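首页 > 说明书下载 > 灯具与吊顶 > Prollwood 吊灯组安装说明
分类:吊装 / 室内照明 / 梁式吊顶
2025年2月 整理:Lauri Keskinen

第4节 梁下黑色圆罩吊灯的安装与调平

前三节讲开箱和配件,没看的先回去看。本节只说挂灯。接线图在附页,电源部分由持证电工做,别自己来。

4.1 动手之前

配件袋里应有:吸顶盘、吊线、锁线扣、M4螺丝、灯罩压环。缺件找 Jääskeläinen 仓库补,报订单号就行。
灯罩先别拆膜。黑色哑光面,指印很难擦。
梯子两人用,一人扶一人上。

注意:断电。总闸拉下,挂牌,再用验电笔测一遍。墙上开关关了不算断电。

4.2 定位

1. 找房间中线,从里墙往门口弹一条墨线。
2. 第一盏离里墙1000毫米。后面几盏等距,间距看房间长度自己分。
3. 吸顶盘位置避开空调出风口。出风直吹,灯会晃,吊线也容易打转。
4. 原有的长条荧光灯不用拆,两路开关分开控就好。
5. 梁侧有线管的,先摸清走向再钻。管卡两侧各留200毫米不打孔。

说明:梁的间距每家不一样,孔位以现场为准,图纸只是参考。Eino Salminen 上次照图打,偏了一整根梁,补灰补了半天。

4.3 固定吸顶盘

1. 钻孔,清灰,塞胀管。
2. 挂片先上一颗螺丝,不拧死。
3. 水平尺靠上去,调正,再上第二颗,两颗一起拧紧。
4. 用手往下拽一拽,有松动就重打,别凑合。
5. 电工接线。线头不许露铜。
6. 盖上吸顶盘。盘边跟顶面留一点点缝正常,刷白漆的顶面以后好补。

小心:石膏板顶面不能直接吃重,要打到梁或者龙骨上。Perkwood 轻型胀管只用于检修盖,不能拿来挂灯!

4.4 调吊线

1. 灯罩底沿离地2120毫米,过道标准。下面摆桌子的可以再放低。
2. 松开锁线扣,拉线,松手,自动锁住。
3. 最里面那盏先定高,其余跟着它走。
4. 多余的线收进吸顶盘,不要剪。以后想放低没线就麻烦了。

调高低站在梯子上看不准,要下来看。人走到房间一头,蹲低,顺着整排灯罩往里瞄,高低差一下就出来了。

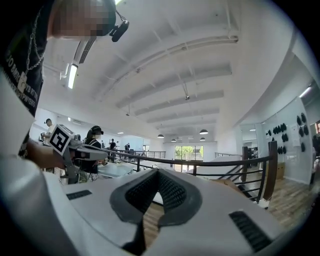 瞄的时候盯住罩子的底沿,别看吊线,线细,背后是白顶,眼睛容易花。近的显大、远的显小是正常的,底沿能连成一条顺线就行。哪盏跳出来就调哪盏,调完再蹲一次。用广角镜头拍照来比的,直梁都会拍弯,照片别拿来当水平尺。

4.5 上灯泡、通电

1. 灯泡拧到底,不要硬拧。
2. 压环顺时针转,听到咔一声。
3. 撕膜,干布擦一遍。酒精不能用,会发白。
4. 合闸,逐盏试。
5. 有一盏不亮:先换灯泡,再查吸顶盘里的端子。全不亮:查开关那一路。

注意:换灯泡等灯罩凉透了在换。

4.6 嵌入式小灯怎么配

顶上已有小嵌灯的,色温跟吊灯选一样。一边黄一边白很难看。调光器要支持LED,推荐 Skikine 旋钮款,型号84,接法见附页。老式调光器会闪。

4.7 收尾

胶膜纸箱留到验收完再扔。地板是木头的,梯脚垫布,钻孔灰先吸后拖,湿拖布直接上会抹进板缝里。保修卡填日期,贴在配电箱门内侧。

下一节:第5节 清洁与更换吊线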